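Budgeting for a two-arm bench cell: buy everything at once or in stages?

Asked by Esko Pelkonen in Robots and Automation

I have been asked to put together a budget for a two-arm cell at a small training workshop. The job is light: picking up small parts, putting them into a box, and plugging and unplugging things on a fixed plate. We have done the layout in simulation and I am fairly happy with it. What I am not happy with is my spreadsheet. The arms are in it and the grippers are in it, but I keep finding things I left out.

The money will be released in March at the earliest. The supplier we have talked to, Janevski, gives a delivery time of 14 weeks on the arms, so I would like to have the rest of the list settled before we order.
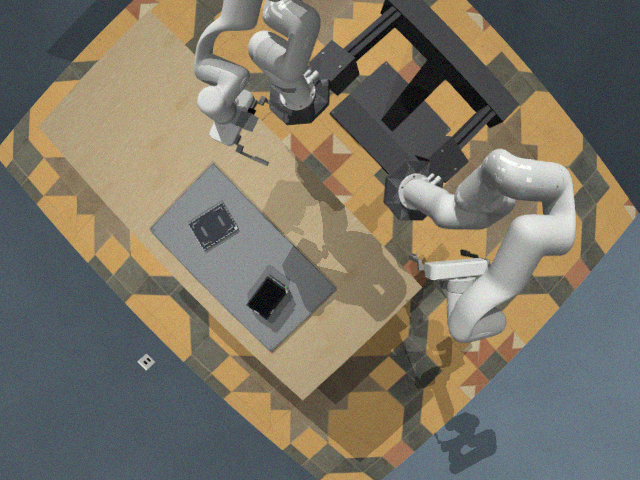
My main worry is the stand and the table. I first priced two separate pedestals, then changed to a shared stand when I saw how much floor the pedestals took up. Both arms now sit on one dark metal frame along the long side of the table, and the work is on a grey mat at the other side. The one quote I have for a welded frame came from Altden and it is more than I had put down for the table, mat and fixtures together. Is that normal? Would extrusion be stiff enough if we keep the speeds low?

The second worry is the grippers. I have allowed for two parallel ones. I have nothing in the list for adaptor plates, cable routing or spare fingers, and I don't know what to allow.
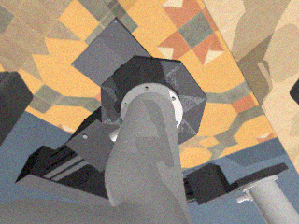 Close view of the wrist in the simulation, with the screw holes in the flange.

We can put off the second arm until the next budget year if we have to. I would rather not, but if that is the sensible way to do it please say so.

2 replies

Maarja Mockus

Yes, the frame quote is normal. People price the arms to the penny and then put down a guess for whatever holds them up. A frame carrying two arms has to cope with both of them stopping hard at the same time, and the movement of one shows up at the fingertips of the other. Plugging into a plate is the part of your job that will suffer first.

Extrusion can work at low speed. Get the heavy section, use proper corner plates and bolt it to the floor. Also price your own hours for building it and squaring it up. When we did ours I left the labour out and the saving over welded was a lot smaller than I had told my manager.

For the rest, these are the lines I would add if they are not there already:

Adaptor plates, one per arm, plus one spare
Spare fingers, at least two sets per gripper
Cable sleeves and clips for the full length of each arm
Emergency stop for each side of the table, wired together
Guarding or a scanner, whichever your risk assessment calls for
Risk assessment itself, if you are paying someone to do it
Fixing plates or clamps so the mat and fixtures can't creep
Lighting over the table
Delivery, lifting and a day of installation
Training for two people, not one

Our adaptor plates were £159 each from Wanum and they fitted first time. Cables and sleeves for the pair came to £1006, and I had put nothing down for them. Prices will have moved, so get your own.

On buying in stages: buy the frame for two arms now, whatever you do about the second arm. Changing the frame later means taking the first arm off and setting everything up again. The controller cabinet is the same, so leave room and a power feed for the other one.

Hưng Kim

I would buy one arm first. We bought two and the second one stood idle until we had learned to use the first. Ask about holding the price.

Esko Pelkonen (asker)

Thank you both. I have added most of Maarja's list and the total has gone up by more than I wanted, but it is better to know now. Janevski will hold the price on the second arm for 5 months, which makes Hưng's way possible.

I have gone back over the wrist for the adaptor plates and will send the bolt pattern with the order instead of trusting the catalogue page.
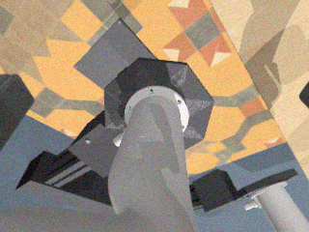

Wrist joint with the white collar. The dark gripper parts are at either side of the arm link.

One thing still open: do the spare fingers need to come from the gripper maker, or is it all right to have them made locally? There is a shop near us that does small batches.

Maarja Mockus

Locally is fine for fingers. Keep one set from the maker so you have something to measure against, and give the shop a drawing with tolerances on the mounting face. The tips matter less, you will change those anyway. Check the warranty wording on the gripper before you order, some makers are fussy about it.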